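Notebook: Hilta laundry kit, evaluation at Remberg
July 13, 2026 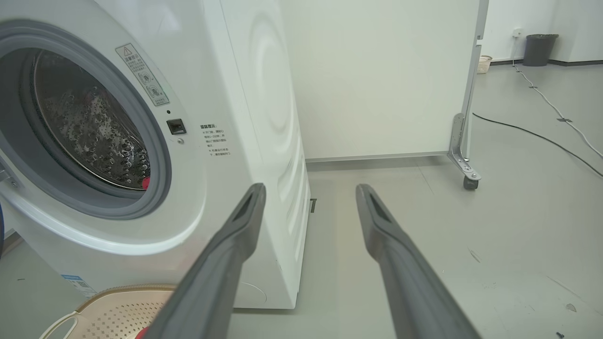 Wrist camera view, washer and basket, fingers open.

Entry covers the Hilta appliance kit, second round. The kit as delivered consists of the two-finger gripper, the wrist camera with its bracket, a controller box, and a license for the laundry skill package. Holovko is the reseller. The quote runs out at the end of the month, so Arnaldo wants a recommendation on whether to buy, extend the loan, or send it back.

Mounting. Bracket seats on our flange with the adapter plate from the February round. One of the dowel holes in the plate is slightly oversize and there is a little rotational play before the screws are torqued. Took it out by clocking the plate against the flange edge. Hilta should ship a plate with a proper fit at this price. Reported to Holovko, no part number back yet.

Camera. Mounted low and close, both fingers stay in view. Good for the final approach, less good for planning. At the angle we use to come in on the front-right corner, the washer takes up the left half of the picture and the basket is partly out of it at lower left. The skill package wants the full rim of the basket for its pose estimate. Workaround is a separate look pose farther back, then a move in. Costs 4 seconds per cycle.

Door detection. The package fits an ellipse to the gasket and outer rim. White machine, gray gasket, so there is contrast to work with, and the fit is stable under the overhead lights. It got worse with the side lamp on. The embossed drum throws small highlights through the glass and the fit sometimes jumps to the inside. Lamp stays off for now. Fidelina suggests masking everything inside the gasket before the fit. The setting exists in the controller menu but is grayed out on the trial license.

Latch. The slot is black on a white panel and template matching finds it every time. Opening direction and pull point have to be taught by hand. The notes about opening the door are printed in Chinese below the slot, and the manual in the kit does not cover this model, so I taught it from the hardware. The caution label above the slot sits on the curve of the panel and produced two false matches at the default threshold. Raised the threshold, none after that.

Grasp trials, loose items out of the drum into the basket. 17 attempts on small cloth pieces, 6 failures. All six failed at the gasket: the finger tips ride on the inner lip and the force limit stops the arm before the fingers reach the cloth. Tips are flat, with a recess in the face. A narrower tip would clear the lip. Hilta lists one as an accessory, and Brutton makes one for the same finger base at a lower price. Both need to be tried before anyone signs. Small red pieces near the gasket are the worst case for reach and the best case for segmentation.

Basket. Side wall is a grid of square holes, which gives the depth data a ragged edge. The rim is clean. Changed the placement target from the wall centroid to the rim plane and the place errors dropped. Should be the package default.

Speed. Arm speed held to 50 percent for the whole session. The data sheet allows up to full speed with the camera fitted, but the bracket picks up visible vibration above our setting and the image smears on the way in. Not tested further.

Service. Holovko answers email the same day and knows the controller well. Anything mechanical goes on to Hilta and slows down. The support tier in the quote covers software only — mechanical parts are billed separately, and the quote does not say so until the second page. Fidelina has marked it up.

Position as of today: software is usable, hardware needs the narrow tips and a better plate. I would extend the loan and not buy at the quoted terms. Arnaldo Vilela to ask for the full license during the extension so the drum mask can be tested.

Open items
Narrow tips, Hilta and Brutton, one pair each.
Replacement adapter plate, or ream ours and fit larger dowels.
Repeat the drum trials with the mask on, same cloth pieces.
Floor on the right: pick up the loose screw, check the tape on the white cable run.
Fidelina Palomino has the logs.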